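Workshop Tips: Comparing Pads on a Hand-Held Gripper

Filed under: Bench tools. By Loukia Galanis

Run every set of pads on the same bench top, under the same lamp. Glare changes what the camera picks up, so moving to another table halfway through a comparison makes the first half useless.

Wipe the rubber with a damp cloth before each set and let it dry. Dust from the Endwood shelf ruined one of my early runs. The soft pads dropped a steel ruler they had held all morning.

Do 25 grips per object, per pad set. I use a mug, a folded dish towel and a wooden spoon. Log slips separately from misses – a miss is usually the operator, a slip is usually the pad.

Check the lower corners of the contact face between sets. That is where a wrapped layer starts to lift. Trim a small tab with a sharp blade or rewrap the pad. Do not pull it. Pulling took the whole strip off one of mine.

Tighten the pad screws by hand, evenly, a little at a time. A power driver will strip a plastic body or spin a brass insert loose. If an insert does turn, seat it again with a soldering iron on low heat and wait until it is cold before testing.

Open the fingers fully and take one reference shot of the bare table before the first grip. Compare it with the same shot after the last one. If the pads no longer sit at the same angles, something has shifted and the set should be repeated.

Results from the Zeltgate bench: the ridged pads slipped 2 times on the towel, the smooth ones 21. On the mug there was no difference worth writing down.

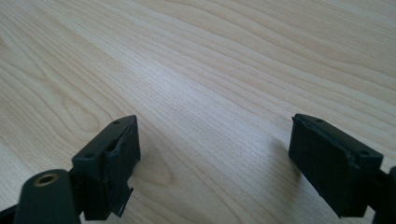

Reference shot, fingers open, bare table.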